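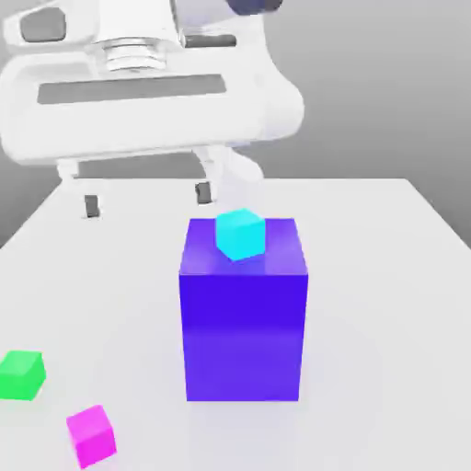

haf_c
Our group finally wrote down rules for running stacking tasks in sim, and I'm so happy with them that I want to share! The big one is clearance: before any descend command the fingers must be open and the cube must sit between them, checked from two views. Look at the cyan cube on the tall blue block – the fingers are spread wide, but the right one is almost touching the cube from behind. Under our rule that pose gets a stop and a re-plan. The other rules:

Fixed seed list, 24 seeds, kept in the repo.
200 episodes before anyone quotes a success rate.
Loose cubes stay well away from the block, like the green and pink ones.
Any change to friction or mass gets a line in the log.

Comments very welcome, the draft is dated 2019-11-21 and I'd love to freeze it by March.

dsalazar
Love this, especially the friction log. We lost most of a month at Buritz to a friction value somebody changed and didn't mention. One question: why 200? Our rates were still wobbling there, so we went to 800 and they settled down nicely.

haf_c
Mostly compute, to be fair. I could see 800 for anything that leaves the group and 200 for daily work.

orsi_sz
I disagree with the clearance rule as written. A near miss in sim costs nothing, and if you stop every time a finger gets close, you never find out what the controller does on contact. Let it bump the cube and log the force.

haf_c
For training, sure! These are for evaluation runs, where the same code goes on the real arm afterward. I want the habits to carry over.

orsi_sz
Then say so in the title. I read it as covering everything.

haf_c
Good point, changing it now.

elis.g
Great to see the two-view check in there. From a single view it's so easy to misjudge which side of a cube a finger is on. Do you set a minimum gap? We use 4 mm on the Hopkin project and it's been lovely – simple to test, and new people remember it.

haf_c
No number yet, only "visibly clear," and that's weak. Stealing the 4 mm.

dsalazar
Make it depend on cube size. 4 mm is tight for big parts and silly for tiny ones.

elis.g
Fair, all our cubes are one size. I'll dig out our test script tonight and post it here.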